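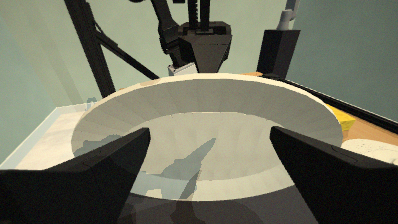
Ticket: Demo Tag der offenen Tür, Greifer schließt nicht
Status: offen, Prio hoch
Angelegt: 16. Okt. 2026, Milovan Janevski
Standort: Lonau, Simulationsplatz 2

Problem:
Demo "Schüssel umsetzen" läuft an, Arm fährt über die Schüssel, dann Stillstand. Finger bleiben offen. Kein Abbruch, nur Timeout nach 3000 ms. Gestern lief die Szene noch durch. Erste Gruppe (Iltwood) kommt um zehn, brauche also schnell was.

Log
08:12 MJ: Szene neu geladen, gleicher Fehler. Greifer einzeln über Konsole: schließt normal. Also nicht der Greifer selbst.

08:20 Olga Maldonado: Welche Version vom Schüsselmodell? Hatten im April mal was mit der Kollisionshülle, da war die Öffnung zu und der Planer dachte, die Schüssel ist massiv.

08:26 MJ: Die neue, kam am Mittwoch mit dem Zandcombe-Paket. Alte liegt noch im Archiv.

08:31 OM: Bitte Hülle einblenden und Screenshot schicken. Und Timeout auf 6000 hoch, nur zum Testen.

08:40 MJ: Timeout bringt nix. Hülle ist tatsächlich zu, Deckel drauf wie damals. Facetten an der Innenwand sind nur Optik, die stören nicht.

08:44 Vichien Wattanapong: Schatten in der Schüssel flackern bei mir übrigends auch, aber erst ab 1000 Schritten. Eigenes Ticket?

08:45 OM: Ja, eigenes. Hier nur der Greifer.

08:58 MJ: Altes Modell eingehängt. 6 Durchläufe, 5 ok, einer rutscht am Rand ab. Reibung stand noch auf Standard, nehme die Werte von Jurić.

09:15 MJ: Mit den Werten nochmal 6, alle ok. Lasse das so für die Vorführung. Pause zwischen zwei Läufen jetzt 500 ms, sonst hängt die Anzeige am Beamer.

09:21 Nataša Todorova: Bitte den Startknopf sperren solange der Arm fährt. Letztes mal haben die Besucher dreimal hintereinander draufgedrückt.

09:33 MJ: Gesperrt, getestet.

Offen:
- Hülle im neuen Modell reparieren (Olga, nächste Woche)
- Schattenflackern, Ticket legt Vichien an
- Viorica Krasniqi Bescheid geben, dass der Aushang noch die alte Uhrzeit hat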